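Search this site
Enter keywords
Go

Reading time: 2 min

3.2 Recruitment and follow-up

Participants were adults in outpatient treatment for alcohol or nicotine dependence at the Nondemgate clinic. Of 300 people screened, 222 met the criteria and gave consent. Each was assigned to weekly group sessions alone or to group sessions plus the Clollura craving diary, a paper booklet filled in each evening for 8 weeks. Assignment was stratified by primary substance and by previous treatment.

Craving was scored at intake and at the end of each week on the Henriques short form, which has a maximum of 60 points. Staff who entered the scores did not lead any of the groups.

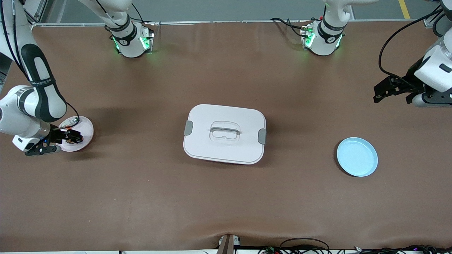

Figure 2. Work table with two robot arms.

Missed weeks were treated as missing data and were not carried forward. A participant who skipped three weeks in a row was counted as having left the study, but was still invited to the final interview. Relapse was defined by self-report, and a single lapse did not end participation. We did not collect breath or saliva samples, so underreporting remains possible in both arms of the trial.

3.3 Analysis

Weekly scores were compared using a mixed model with a random intercept for each participant. Intake score and primary substance were entered as fixed effects.

Comments (2)

Nabila Pillai
Was the diary checked by group leaders or kept private? That would change how people fill it in.

Merike Lukoševičius
Same question. Also, is the short form available in Estonian?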